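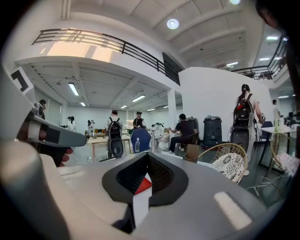
Hurkivby opens its training hall for an afternoon of hand-held grippers

Visitors got a close look at how robots are taught household work on Wednesday, when Hurkivby opened its training hall to the public for the first time. The company signed in 100 guests between noon and closing time, most of them from the surrounding neighborhood.

Hurkivby collects recordings of people doing everyday tasks with hand-held grippers. The grippers have fingers like those on a robot arm, but a person holds the handle and does the moving. A camera on the tool records each task, and the recordings are later used to train robot arms to do the same job.

The company usually works behind closed doors. For the open day, staff wore backpacks and carried their grippers out onto the main floor, where guests could follow them between the tables and ask questions. Rattan chairs and work tables stood out on the floor, under the walkways with their black railings.

"People expect a robot to come rolling out," said Helmi Kallio, who runs the hall. "What we do here comes before that. Somebody has to show the machine how to pick up a cup, and then show it again with a different cup on a different table."

Kallio gave a short talk at 2 p.m. She said the hall recorded 562 hours of material in its first season and that the furniture is moved often so that no two weeks look the same. A robot trained in a single tidy kitchen tends to fail in the next one, she told the group, and the staff are asked to leave ordinary things lying where they are.

After the talk, guests were invited to try a gripper themselves. The first exercise was to pick up a folded cloth and put it down again on a marked spot. The second was to turn a bottle upright. Several people found the cloth harder than the bottle, and a few asked to go again. Children under 10 could take part with an adult holding the tool.

The square black-and-white marker on the gripper drew a lot of questions. Staff explained that it helps software work out where parts of the tool are as they move, which makes the recordings easier to use afterward.

The grippers used at the open day are made by Erkoler, which supplies the company with tools and spare parts. Kettunen, a local furniture store, lends tables and chairs and swaps them out on request. The software that sorts and checks the recordings is called Stistix and was written in-house. It flags recordings in which the view is blocked for too long or the tool is moved too fast, and those tasks are done over.

Privacy came up more than once in the question period. Kallio said that recordings made during the open day would be kept apart from the training material and deleted within 17 days. In normal sessions, she said, everyone in the hall has signed an agreement, and faces are blurred before any recording leaves the building.

Other guests asked about jobs. The company trains new operators over two days and pays by the shift. No technical background is needed, Kallio said, though the work takes patience and a steady hand, and operators change tasks every hour to rest their wrists. Application forms were handed out at the door, and the form is also available at the front desk on working days.

Asked when a trained robot arm might be shown in the hall, Kallio said the company had no date to give. The arms are tested at a separate site, and the hall will stay a place for recording.

A second open day is planned for June. It will follow the same program, with the talk moved to 5 p.m. for people who work during the day. Admission is free, but groups of more than six are asked to sign up in advance. The street entrance has a ramp, and parking is available behind the building.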